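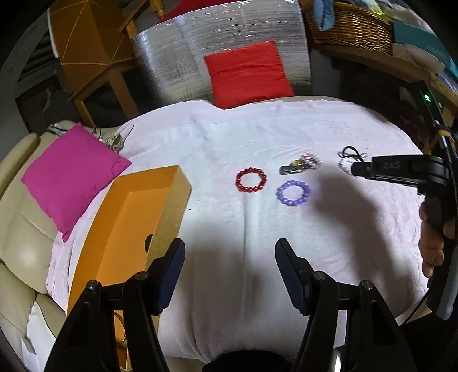

Bracelets and a wristwatch on a pink and white sheet

Search posts Search Go

A few posts on legal directories, how firms get into them and what the work looks like from inside. I ran submissions for a mid-sized firm for 4 years and now do it freelance.

The season for our region opens in October. That is when the research schedule comes out and every practice head says they will have their matters ready early. The drafts reach me in the last week, mostly after six in the evening.

A submission is two documents. One is the form, where you describe the team and up to twenty matters. The other is a spreadsheet of client referees. Partners care about the first. I spend more time on the second.

Referees get an email from the researcher with a short set of questions. Many never open it. At Brorkard we put forward 122 referees across all departments one year and I went through every name with the partner who supplied it. Nine had left their jobs. Two had moved to the other side of a dispute we were running.

So, first piece of advice. Ring the client before you list them. Ask if they are happy to be contacted, by whom, and at which address. General counsel at large companies are asked by every firm on their panel and some have a policy of answering none.

A finance director who uses you twice a year and likes you is a better referee than a famous name who has met you once.

Second, the matter descriptions. Lawyers write "advised a leading company on a complex and significant transaction". The researcher has read that sentence all morning. Say what the company does, what went wrong or could have gone wrong, and what your people did.

I worked on one with Kálmán Vörös, who heads the property team at Antal. His first draft on a warehouse sale ran to 600 words and didn't mention that the land had been registered to the wrong parish. The whole deal turned on that. We cut it to a paragraph and put the registration problem in the opening line.

Confidential matters. You can include them, and you mark them as not for publication. Check with the client anyway. The marking is a box on a form and people tick the wrong box. I now keep the confidential ones in a separate draft until the final read.

Third, who goes on the list of lawyers. Every partner wants to be put forward. If you put forward eight in a team of nine, the researcher has no idea who leads it. Two or three is plenty, with one associate who did real work on the matters listed.

This is a hard conversation and it should not be left to the marketing assistant. At Ploven the managing partner does it herself, in person, before the form is started. They have fewer arguments in November than anyone else I work with.

Interviews. Half an hour by phone, sometimes less. Have one partner speak and one associate there to fill in names and dates. Don't read the submission aloud. They have it. Ask what they are hearing about the market, you may get a useful answer.

Results. They come out in spring and somebody is always upset. Ingrid Strickland moved from band three to band two in employment after a run of years at the same level, and a colleague with bigger clients stayed put. The colleague had given us five referees. She had given us the full allowance and phoned most of them.

You can ask for feedback. Keep it short and don't complain about a competitor. I once saw a letter from a partner that went on for three pages about another firm's head count. No reply as far as I know.

Does a ranking bring in work? Some. Foreign firms looking for local counsel do use the tables, and it helps in a public tender where they ask for proof of standing. Local clients mostly go by who they know. When Elix asked its new clients how they had found the firm, 296 answered and the directories came well down the list, after referrals and former colleagues.

I would still do it, but for the two or three departments where you have the matters and the referees. Filling in a form for a team that closed one deal all year is a waste of everybody's evenings — and the researcher's too.

Will post my referee spreadsheet layout later this week. It has six columns, and the one headed "last spoken to" is the one people leave blank.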